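From: Gaetano Rinaldi
To: Cirillo kitchen list
Subject: Re: [cirillo-kitchen] Small pans, lids that don't sit right

Guido Melis wrote:
> Does anyone on here still cook with a proper small saucepan? Mine has
> gone at the handle and I'm looking at the Prallis and the Edance, which
> seem much the same apart from the price. I mostly do peppers, a bit of
> rice, the odd egg. My main question is the lid. My old one was metal and
> I never knew what was going on under it. Is glass worth having or does
> it just steam up? Also where do you all keep the things, because my
> cupboard is a disgrace.

Hello Guido, and hello everyone,

Yes, still going with the small saucepan, and I'd be lost without it! I've had both sorts over the years and I'm firmly for glass. It steams up for the first few minutes, I won't pretend otherwise, but once you turn the heat down it clears enough to see whether you're simmering or boiling, and with peppers that's the whole game. The navy one with the blue handle is the sort I'd go for.

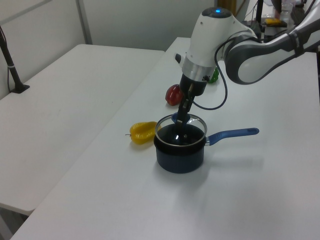 Saucepan, glass lid half in and tilted, and the peppers.

If your lid slides about like that, give it a quarter turn and let it drop before you put any heat under it. A lid sitting crooked lets the steam out on one side only, and then you wonder why half your rice is chalky. I did that for most of a winter before my sister put me right.

On the Prallis versus Edance business, I can only tell you what I know. I had a Prallis when I lived in Costia and the base was good and heavy, but the knob on the lid worked loose every couple of months. You can tighten it with a screwdriver from underneath, it's only one screw, but do it when the lid is stone cold. The Edance I've only borrowed. It poured badly - soup all down the front of the cooker - though that may have been me. 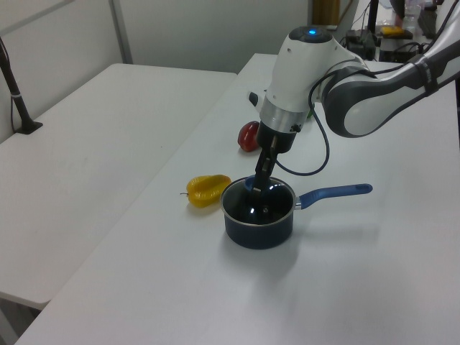

Peppers, then. I do mine in strips with a spoonful of oil, a pinch of salt and 200 ml of water, lid on, low heat, and leave them alone for as long as I can stand it. Red ones go sweetest, green ones want longer and a drop of vinegar at the end. For a pan that size I wouldn't try more than 2 peppers at once, and if you've got a red and a yellow like the pair on the table there, they're the ones I'd put in together, as they soften at much the same speed. Any more and the top layer just sits there being raw. When they've collapsed I take the lid off and let the water go, which takes up to ten minutes on my hob and needs watching towards the end.

As for where to keep it all, hang the pan if the handle has a hole in it. I've got a row of hooks on the side of the dresser and it freed up a whole shelf. Lids are the real nuisance. I tried stacking them upside down inside the pans, which works until you want the one at the bottom.

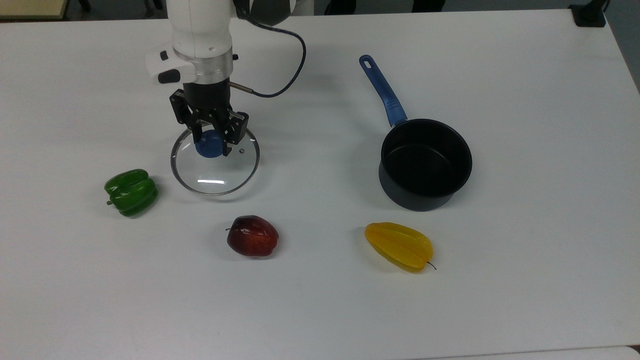
What I do now is stand them on edge in an old letter rack, smallest at the front. Ugly, but I can pull out the right one without an avalanche. If you haven't got a letter rack a plate drainer does the same job. Don't use the wire ones with the thin feet, they tip.

Did you say your handle had gone altogether, or is it only wobbling? If it's wobbling I may have the right size of bolt in the tin, so measure the old one before you throw the pan out.

All the best,
Gaetano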